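Workshop notebook, Uvstead
Monday, December 16, 2024
Subject: waste sorting, bench room and small kitchen

I write this entry now, while I still remember the morning, and I will clean up the language later if somebody wants to use it for the spring plan. The task was to look at what we throw away in one normal week and to decide how many bins we need when we move the benches in April. At present everything goes together in one stream, and Karakaya collects it. They charge us for mixed waste by weight and they take clean plastic for free, so the question has some money in it.

The bags were kept since last week in the cold store. I weighed them on the parcel scale, which shows steps of 20 grams, so the small numbers are not very exact. Before I started I put a known weight on the scale and it was correct.

Total for the week, all bags together: 14 kg. This is less than I expected. Paper towels were the biggest part by volume, and after them came food wrappers and bottles. Metal was almost nothing. I found one good screwdriver bit and put it back in the drawer.

For the bottles I made a separate weighing. The clear plastic ones, with caps and labels still on, came to 727 grams. Several of them had water inside and I poured it out first. I did not remove the labels. In the Karakaya sheet it is written that caps can stay on but the bottle must be empty and pressed flat. For labels the sheet says nothing, and I will write to them and ask.
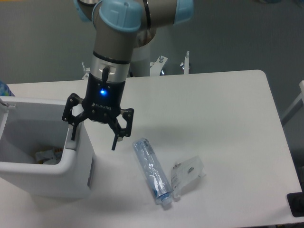

Film and soft wrappers are the difficult part. Karakaya takes them only when they are clear and without food, and they want them in a different sack from the hard plastic. In our bags the film was mixed with everything, and a piece of film that was lying beside a yogurt cup for four days is not clean anymore. I think the sorting must be done at the table, when the thing is thrown away, and not afterwards by one person with gloves. A water bottle and a flat clear bag can lie side by side on the white table, and they look like the same kind of waste, but for us they have to go in two different places. The printed wrappers, like those with the small orange and yellow patches that are already in the white bin, go to mixed. I tried to find a rule that is short enough for a label. My best version at the moment:

Bottle: empty it, press it, hard plastic.
Clear bag, clean: film sack.
Printed or dirty wrapper: mixed.

It is maybe too strict for printed film. The sheet from Karakaya permits "light print" but it does not explain what is light. A clear bag with a few small dark marks is for me light print, and a candy wrapper is not. I will put this in the same letter as the label question.

About the bins. The open white ones are good, because people can see what is inside and copy what the others did before. I also tested the type with a swinging lid from Mirnholm, and I do not recommend it. The lid was dirty by the second day and people left the bottles on top of it. The clip on the rim is useful for holding the bag in its place. Without a clip the bag slides down as soon as something heavy falls in, and then you need to reach inside to find the edge.

Bags: the Wikenier ones, 80 in a box, fit the bin with enough to fold over the rim. The thinner bags from the old box tear at the bottom seam when there are hard caps inside. Please finish the old box with paper only.

Position: one set of bins at the end of the long table and one set in the kitchen. I would not put any beside the door, there the floor must stay free for the trolley. The set near the table needs three bins, the kitchen needs three also, plus the small one for coffee grounds that we have already.

To do:
- letter to Karakaya, labels and light print
- order film sacks (ask if they sell them or if any clear sack is accepted)
- print the three lines in big letters, test them for one week before laminating
- repeat the weighing after the new bins are in use, same scale, same days

One correction to my last entry: I wrote that cardboard is collected together with paper towels. It is wrong. Used towels are mixed waste, and cardboard goes flat in the cage behind the building.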